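Gripper comparison thread. Two grippers, one arm, same wrist camera, same set of jobs. I said in May I would write this up once both had done the full list, and they now have.

The two are the Hornar, which has jointed fingers with rounded tips, and the Westico, which is a plain parallel jaw with flat rubber pads. Both are two-finger, both electric. The arm and controller stayed the same throughout.

Wulan Oei set the list of jobs and I ran them. There were 34 objects, mostly kitchen and household things: bread rolls, cups, sponges, a tin opener, folded cloths. Each object got 9 tries per gripper, from the same start pose.

Fitting first. The Westico bolts straight on to our flange. The Hornar needed an adapter ring, which adds 12 mm to the reach, so I had to redo the tool offset and then the camera calibration. Allow an afternoon.

The manual for the Hornar gives the tool offset from the wrong face of the ring. If your fingertips keep stopping short of the object, check that before you blame the camera.

Soft things next. The Hornar was better on all of the bread and pastry. You can set a low closing force and the fingers stop when they meet something. The Westico has a force setting too, but the lowest step still dents a soft roll. 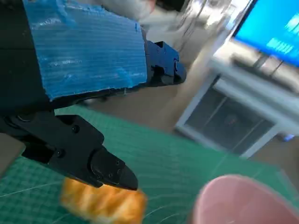
Where it loses ground is thin flat objects. The fingertips are rounded, so they want to ride up over a coaster or a bank card and push it along. The Westico pads get down flat to the surface and pick the same card up without much fuss.

Cups and bowls were close. Both could take a cup by the rim. The Hornar dropped fewer, but it was slower to line up because the fingers swing in an arc as they close. The tip moves forward a little during the grasp and you have to plan for that.

I got round it by starting the approach further back and closing in two stages. Adi Sutanto wrote the change to the grasp script and it is only a few lines. I'll put it up with the rest of the settings.

Camera view. With the Westico you see both pads and the gap between them nearly all the time. With the Hornar the near finger covers a good part of whatever you are reaching for in the last few centimetres. Our pose estimate got noticeably worse there.

We tried turning the camera mount to look from the side. It helped with tall objects and made short ones harder, so it went back where it was. A second fixed camera over the work surface was the better fix.

Controller notes, for anyone using the Kwok box as we are. The Hornar talks over serial and the position reading lags behind the fingers. The Westico uses plain digital lines, so it is quick, but you only get open, closed and fault.

That lag matters if you use finger position to decide whether you are holding anything. I was getting false "empty" readings on small objects until I added a short wait after closing.

Faults: the Hornar stopped with an overcurrent error 12 times over the whole test, nearly always on hard objects with the force set too high. The Westico stopped once, and that was a loose connector I should have spotted.

Noise, as Wulan asked: the Westico clacks when it opens fully. The Hornar whirrs. Neither would bother you across a room.

For our work in Bristham, which is mainly food and odd household objects, the Hornar stays on the arm. If I were sorting cards, trays or boxes I would fit the Westico and save myself the calibration.

Full table of results by object to follow when I've tidied the column names. Ask here if you want the adapter drawing before then.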